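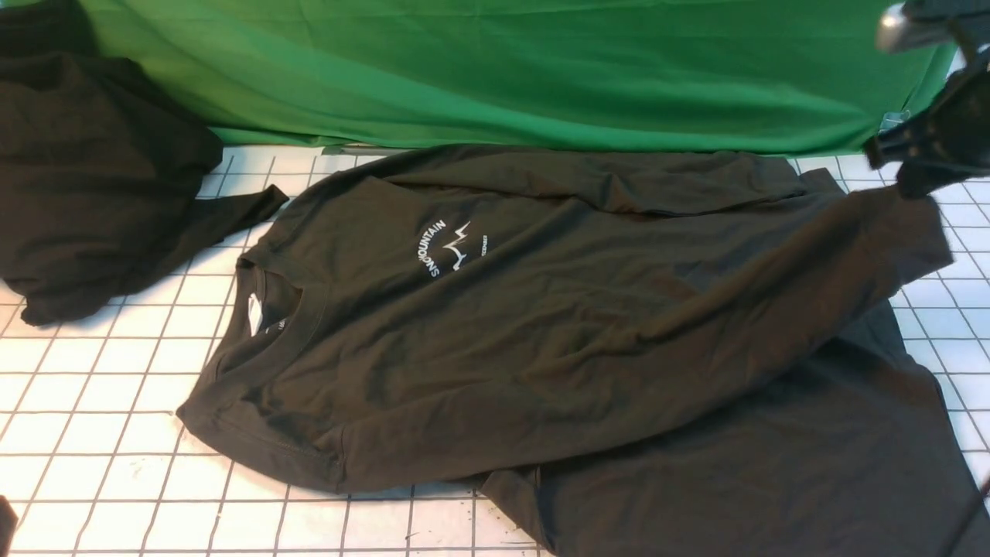 Dark T-shirt on the gridded surface in the Hashmi folding room, before squaring.

Hashmi Clothing Exchange
Progress Report to the Gostomard Fund
Reporting period ending December
Submitted by Noreen Usmani, Program Manager

1. Purpose of the grant

The Gostomard Fund awarded the Exchange a grant to improve the preparation of donated adult clothing between intake and the shelves. The work covers the folding room, written procedures for everyday garments, and training for the people who carry them out. This report covers the second period of the grant and should be read with the first report, which dealt mainly with the fitting out of the room.

2. Summary of progress

The folding room has been in regular use throughout the period. The written procedure for short-sleeved T-shirts is complete and has been adopted on both weekday shifts and on Saturday. Procedures for sweatshirts and for trousers are in draft. Training is slightly behind the original schedule for reasons set out in section 5.

Partner shelters had asked us for stacks of a consistent width, so that shirts could be stored on narrow shelving without being folded again on arrival. The Korberg shelter reports that deliveries now go directly onto its shelves. The Plolar family center has asked for one change, a smaller finished fold for children's sizes, and this has been added to the work plan.

3. The T-shirt procedure

T-shirts remain the largest category of donation and were therefore taken first. Under the earlier arrangement each person folded by habit. Stacks differed in width from one shift to the next and often had to be redone before dispatch.

The new procedure uses the white work surfaces with a printed grid. The collar is placed first and the hem is brought square to a grid line. Both sleeves are opened fully before any fold is made. The finished fold is three squares wide for adult sizes, with the chest facing up so that a printed front can be seen in the stack. 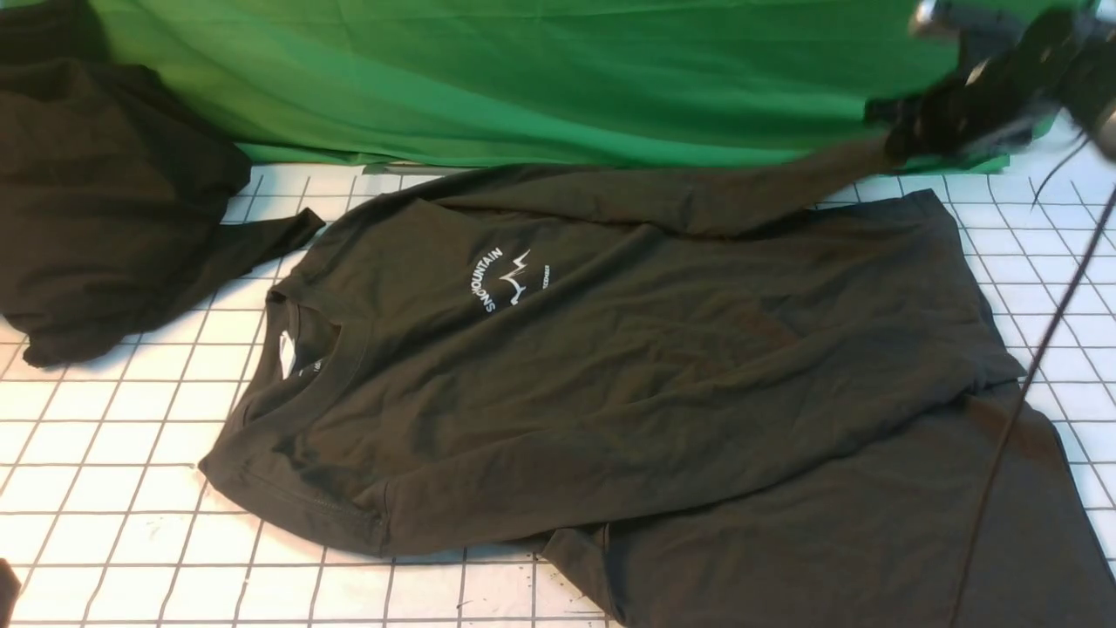 Opening out remains the slowest stage of the procedure and accounts for most of the faults found at the shelf check. A sleeve left tucked under the body produces a ridge that cannot be removed once the sides are turned in. Dark cotton is the hardest to judge, as creases and doubled layers are easily missed against black or charcoal fabric. The SNOWMOUNTAIN shirt shows the difficulty well: one sleeve is drawn out long toward the far corner, while a broad fold still crosses the lower half and the bottom of the garment is bunched. A shirt in this condition should have its hem released and laid flat before the sides are folded. The procedure sheet has been amended to say so, and the instruction now stands ahead of the step for sleeves.

Printed logos have proved a useful guide. A small emblem on the upper chest gives the folder a second point of reference after the collar, and a crooked logo in the finished stack is a quick sign that the body was not square. Neck labels are checked for size at the same stage. Where a label is missing or cannot be read, the shirt is set aside and measured.

4. Staffing and training

Trinh Lưu continues as room supervisor. Paraschiva Dumitrescu joined in the autumn as training assistant and has taken over the induction session, which lasts roughly two hours and ends with a supervised stack. A total of 21 people have completed it. Laiba Gondal has prepared the procedure sheets in large type for display at each work surface.

5. Matters arising

Lighting. The overhead lamps are adequate for pale garments but less so for dark ones. Replacement lamps have been priced and can be met from the existing equipment line – no additional funds are requested.

Training schedule. Two induction sessions were postponed while the heating was repaired. Both have been rebooked for the coming period.

Sweatshirts. The draft procedure was tested and returned for revision. Thick cuffs and hoods do not sit well within the T-shirt width, and a wider fold is under trial.

6. Expenditure

Spending is in line with the approved budget. A small underspend on printed materials has been carried forward to cover the sweatshirt and trouser sheets. The full statement is attached as Annex A.

7. Work planned for the next period

Complete and issue the sweatshirt procedure.
Issue the trouser procedure in draft to both shifts.
Agree a children's fold with the Plolar family center.
Install the replacement lamps.
Hold the postponed induction sessions.

Questions on this report may be addressed to Nighat Rizvi, Grants Officer, at the Exchange office.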